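Comico (social network)

Comico is a photo-sharing and messaging network operated by Jondale, a software company based in Polville. It is available as a website and as an app for phones and tablets. Members post pictures to shared albums called tables, which can be opened to the public or limited to invited contacts.

History

The service began as an internal tool for Jondale's 137 employees and was opened to the public in October of the following year. A redesigned mobile app was released on 2020-09-20. It replaced the original list of updates with a feed sorted by album and added offline posting.

Features

Each post may contain up to 10 pictures and a caption. Albums are grouped by topic, with food and snacks among the most active categories. 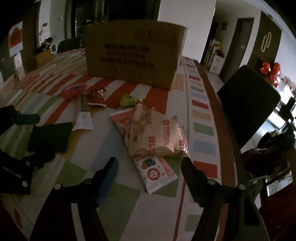
Snacks on a striped tablecloth

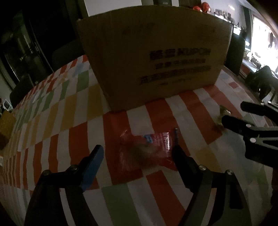
Guilan Ding has argued that the album feed made the app slower to browse than the website, and that members who follow many albums were poorly served by the loss of the old list. Jondale restored the list as an optional setting seven months after the redesign.

Related software

Xie, an unofficial client, allows members to read and post without the official app. It does not support private albums or video. Its public issue tracker held 1,421 entries when the project moved to its current host.

See also

Mobile social network
Photo sharing
Third-party client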